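From: Iqra Satti
To: regional-routes list
Date: 2025-08-11
Subject: Re: Flimmont winter timetable + the Dereo status match

Atif Khokhar wrote:

> Does anyone have the final word on the Flimmont flights? The Tastdale
> airport site still shows the daily morning departure through the end of
> winter but when I try to book anything past September it gives me only
> the evening one, and not every day. Also the fare jumped to 400 for what
> used to be the cheap bucket.
>
> Second thing, is the Dereo status match still open? I sent my old card
> number in and got an auto reply. My Abou Jaoude booking is on the same
> profile and I don't want to lose the bags on that one.
>
> Atif

Atif, all,

Quick one from the train so excuse typing.

Flimmont first. Morning departure is gone from the end of September. Airport site is wrong, it's been wrong since spring, they load the timetable once and leave it. Go by the booking engine. What's left is the evening rotation, and only on the days when the aircraft isn't needed for the Abou Jaoude charters. I asked at the desk and was told the morning slot is "under review". Same words as last year and it came back then, but 2 weeks before start of season, too late for anyone who plans.

The 400 — that's the flex fare. They hide the basic one now unless you untick the bag on the first page. Untick it, search again, then add the bag at the end. Came out cheaper for me both ways. Don't use the app for this, the app doesn't have the box.

Connection at Tastdale on the evening one is tight but legal. If you're on one ticket they'll protect it. Two tickets, I would not. The last bus into town goes before the late arrival gets in, so if you misconnect it's a taxi or the hotel by the cargo road (fine, noisy, breakfast is a vending machine).
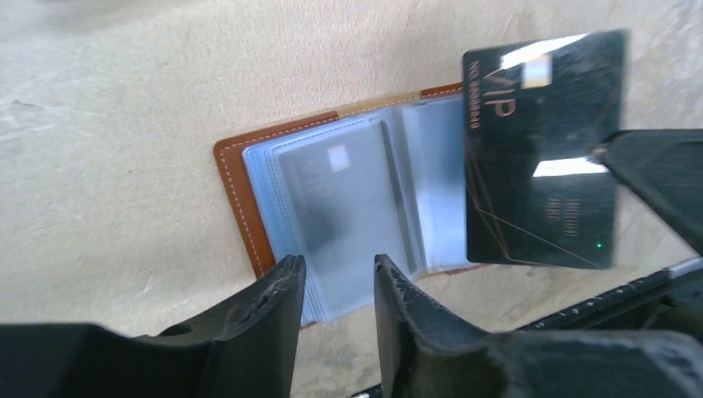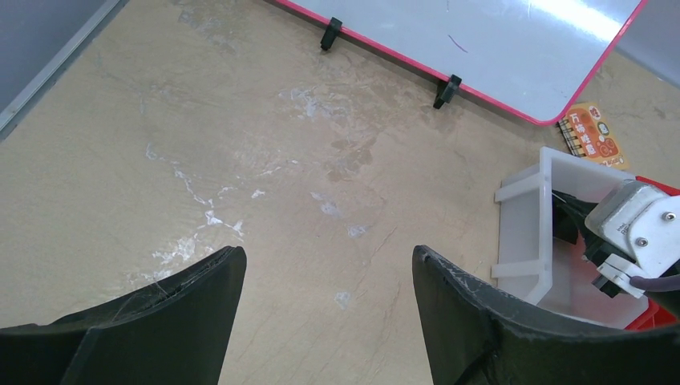
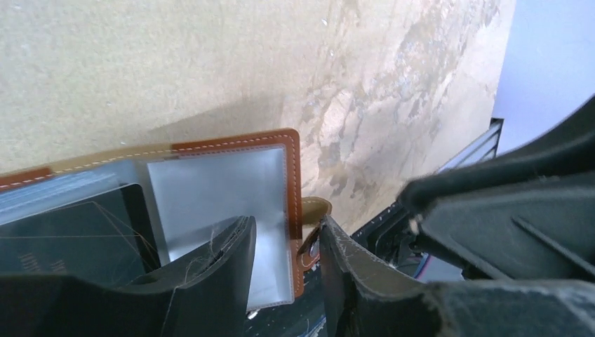
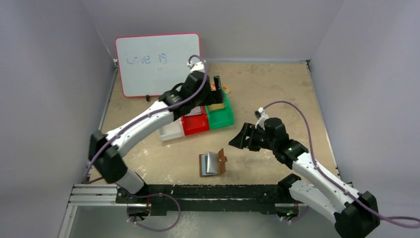

On the Dereo match, yes still open, but the auto reply means nothing, they send it to everybody. You need to upload the front of the old card and a statement with at least 3 flown segments on it. Award flights don't count, I tried. Mine was stuck until I sent the physical card photographed on a plain table, the screenshot from the app got bounced twice. So dig the plastic out. I keep all mine in a brown leather card holder like the one in the first picture, clear sleeves inside, and the old Dereo card was right at the back behind a library card and a dead hotel key. Check the expiry before you send it, if the card is expired they want a letter as well and that's a whole other form.

Miles — my balance moved over at 2,432 and it took a good while to show. Status showed up before the miles did. Dont panic if the number says zero for a bit. If the name on the two profiles isn't the same letter for letter, fix that FIRST. They had my surname with one T and the whole thing sat in a queue.

Your Abou Jaoude booking should be ok. Bags are tied to the ticket at time of purchase, so whatever it said on the confirmation is what you get, match or no match. Save the confirmation as a file though, the online version refreshes with your current status and then you're arguing at the counter with nothing in your hand. What I would NOT do is change the date on it while the match is pending. Any change reprices the bags.

Seats are another matter. The free front rows come from status on the day of check in, so if the match goes through before you fly you get them, if not you don't. Row with the exit is blocked either way until the gate.

Couple of leftovers from the other thread:

Lounge at Tastdale closes before the evening Flimmont boards. Sign says otherwise. Go early or eat in town.

The printed timetable is not coming back, I asked.

If someone has actual dates for the evening rotation after the holidays please post them, I only have the first part and its in a table that won't paste.

Have to change trains — more tonight if there's signal.

Iqra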